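Course: Learning Systems for Mobile Machines
Handout 4: Gathering examples in simulation
Prepared by Orathai Rojanasak, with corrections from Kiri Gilchrist

Last week we finished with the question of how many examples a sidewalk robot needs before it can tell pavement from road. Please have your notes from Handout 3 with you, because the same words (episode, label, split) are used again.

In the practical part we work in the Skolusmont city model. Each group drives the simulated robot by hand and records what its camera sees. One run is called an episode. An episode begins on a paved area, goes toward an intersection and stops before the crosswalk. Each group must deliver 200 episodes, and the shared set will have 1,000 when all groups are ready.

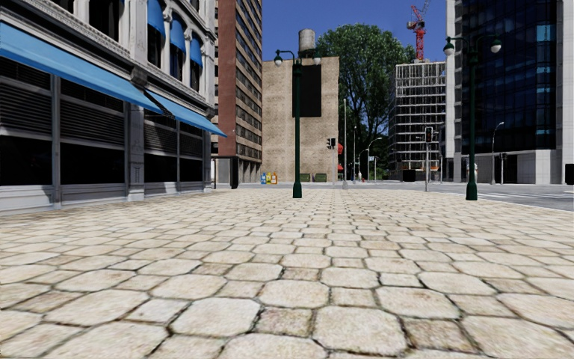

4.2 Choosing the start position

A start position on a wide pavement is useful for learning. The octagonal slabs are large near the camera and become a fine grid close to the street, so the system meets the same surface at many scales. The joints between the slabs are dark. A weak model can take them for small steps or for a curb, and we want to have such cases in the set.

Look also at the far border of the paving. The curb line there is thin and pale, and the white markings of the crosswalk begin only behind it, on the gray asphalt. When you label, the pavement ends at the curb line and does not continue to the markings. In the past year this was the most common mistake.

Lampposts, newspaper boxes and bins are all labeled "fixed obstacle". Traffic signals have their own label. If you cannot say what an object is, use "unknown" and write the episode number in the group log. Please do not guess.

4.3 Variation

Change the start position after every 9 episodes. Change the direction of view too, but keep the camera height as it is. The time of day in the model may be set freely. Many students leave a clear blue sky in all their runs, and then the model fails when it becomes cloudy.

Episodes shorter than 22 seconds are removed by the script.

4.4 To prepare

Read the chapter on imitation learning up to the part about drift. Bring one episode which your group found difficult to label, and be ready to show it to the others.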